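Glossy finish on a pine table, can I dull it down without stripping?

Posted by pavliuk_porch in Home & Furniture, 64 views

Hi all! I bought a secondhand pine table from a shop in Melberg (the one behind the old feed store, if anybody's local) and I love everything about it except the shine. Whoever had it before me put on some kind of super glossy clear coat and at dinner every bulb in the kitchen bounces right back up at me. I'd like it flat, or at least satin. I really don't want to strip it down to bare wood, I did that with a dresser once and I'm still finding orange goo in the garage. Is there a way to knock the shine back and leave the rest alone? I don't know what the finish is, the shop didn't either. I have 2 weekends before my in-laws come in October.

melberg_maker
You can totally do this! First figure out what you've got. Find a spot underneath where the finish wraps around, put a little denatured alcohol on a cotton swab and hold it there for a minute. If it gets sticky it's probably shellac, and you'll want to go easy. If nothing happens it's most likely poly or something like it, and those are pretty forgiving.

Wash the whole top with dish soap and water, let it dry overnight, then rub it with a gray synthetic pad. Go with the grain, long strokes, all the way off the end of the board every time (stopping short is how you get those swirly patches). Don't lean on it. Wipe off the dust and look at it from a low angle with the lights on, you'll see every place you missed. Mine took three passes. If it comes out blotchy, a thin coat of satin wipe-on over the scuffed surface evens it right out. Let that cure a good while before you put hot dishes on it. 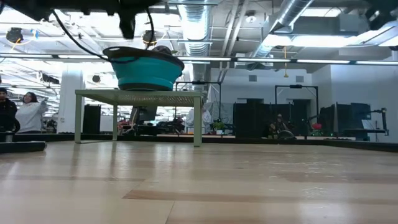

Glossy finish with the ceiling lights showing in it.

Oh, and if your boards have any seams between them, go back with an old toothbrush. The dust packs in there and shows up white later.

bidbridge555
just put a tablecloth on it

proser_k
Agree with the pad, but please skip steel wool if you're going to use anything water based afterward. Little bits of it get stuck in the grain and rust, and I had brown freckles all over a bench because of that. Also change your light bulbs before you do anything! I swapped mine for frosted ones and ended up leaving my table alone for another year.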